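### 3.2 Poste de collecte et préhenseurs portatifs

Le poste Kozma est organisé autour d'une table ronde à plateau de bois clair, sur laquelle sont disposés les objets de la tâche. L'opérateur travaille avec deux préhenseurs portatifs, un par main. Chacun porte un cube de marqueurs fiduciaires dont la pose est estimée dans le repère de la table. Trois points de vue sont enregistrés : celui de chaque préhenseur et celui de la tête. La synchronisation est assurée par le module Drisora, qui horodate les flux à la réception. Un écart supérieur à 8 ms entre deux flux entraîne le rejet de la séquence.

La lampe reste sur la table pendant toute la session et sert de repère fixe pour le contrôle visuel du recalage (figure 4).

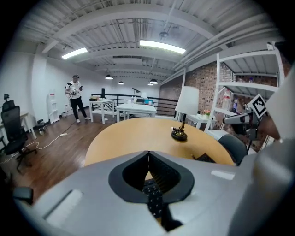
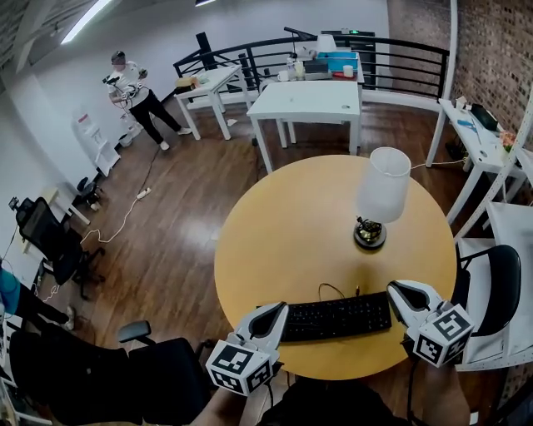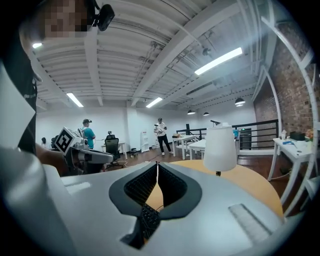 **Figure 4.** Poste de collecte vu depuis un préhenseur (première et troisième vues) et depuis la tête (deuxième vue). La lampe à abat-jour cylindrique blanc est visible sur la table ronde dans les trois cas.

### 3.3 Étalonnage et entretien

L'étalonnage intrinsèque des caméras est effectué au montage, puis repris après tout démontage d'objectif. La transformation entre le cube et la caméra du préhenseur est estimée à partir de 25 poses statiques réparties sur le plateau. Si l'erreur de reprojection dépasse le seuil fixé dans Maltutia, le cube est déposé, ses faces sont nettoyées à sec et la procédure est reprise.

Les doigts souples constituent la principale pièce d'usure. Ils sont remplacés par paire après 900 cycles de fermeture, ou plus tôt si les nervures internes présentent une amorce de déchirure. Après remplacement, l'ouverture nulle est redéfinie doigts en contact, sans objet. Sur la période étudiée, 19 séquences ont été écartées en raison d'un jeu à la base d'un doigt ; le défaut a été corrigé par resserrage de l'axe et n'a pas nécessité de nouvel étalonnage extrinsèque.

Les câbles des préhenseurs sont inspectés en début de session. Toute intervention est consignée dans le registre Cater avec le numéro de la pièce et l'indice de la première séquence acquise après remise en service.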